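4.2 Small packaging and the kitchen bucket

The diary entries show that most households do not sort packaging at the moment it is emptied. Of the 3,411 items logged over the study period, 1,102 were small pieces of flexible packaging: snack bags, foil packets, inner sleeves, fruit netting and the like. These items are light, take up little room one at a time and are seldom rinsed. In the interviews, people spoke of them as "bits", and kept the word "packaging" for boxes, tubs and bottles.

Three features of the bits matter for the analysis. They are made of different materials that look and feel alike once crumpled. They carry little sorting advice, and some carry none at all, as with foam netting, which has no printed surface. They also tend to be handled together, at the end of a meal or when a worktop is being cleared, so that one decision is made for several objects.

We use the term "holding vessel" for any open container in which such items are gathered before they reach a household bin. The term follows the coding guide drawn up for the Jingate pilot, although that guide left out containers kept on the floor. We include them. A floor vessel is easily moved to where the work is being done and can be filled from standing height, and for both reasons it was preferred during the preparation of fruit and vegetables. Buckets, washing-up bowls and old saucepans all served.

Figure 6 illustrates a typical mix. Foam mesh of the sort sold around single fruits sits with a branded snack bag, and a foil packet lies within reach on a cloth. Under the Imska sorting scheme, which applied to all homes in the study, the foam and the snack bag belong in different streams, and food waste in another again. A vessel that receives all of them must be sorted a second time or emptied whole into general waste.
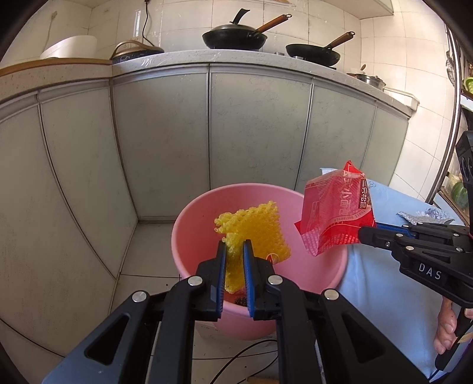
Figure 6. Yellow foam netting and a red snack bag at a pink bucket on a kitchen floor. A silver foil packet lies on the blue cloth to the right.

The second sort was uncommon. We recorded 368 emptyings of holding vessels, and in 49 of these the contents were separated before going into the bins. The remainder were tipped out in one go. Separation was more likely where the vessel was wide and shallow, so that its contents could be seen and picked out by hand. In deep vessels the lower items were usually covered by peelings, and respondents said they did not want to reach in.

Foam netting caused the most doubt. Some respondents kept it to protect glasses or to line a fruit bowl, and two had a drawer for it. Others took it to be the same material as plastic net bags and put it with film. These answers did not vary with the length of time a household had been in the scheme.

Snack bags were treated with more confidence, though not always correctly. The shiny inner face was often read as metal, and in those homes the bags went in with foil packets and lids. We return to this confusion in section 4.3, where the wording of the Imska leaflet is compared with the labels respondents gave to the same objects.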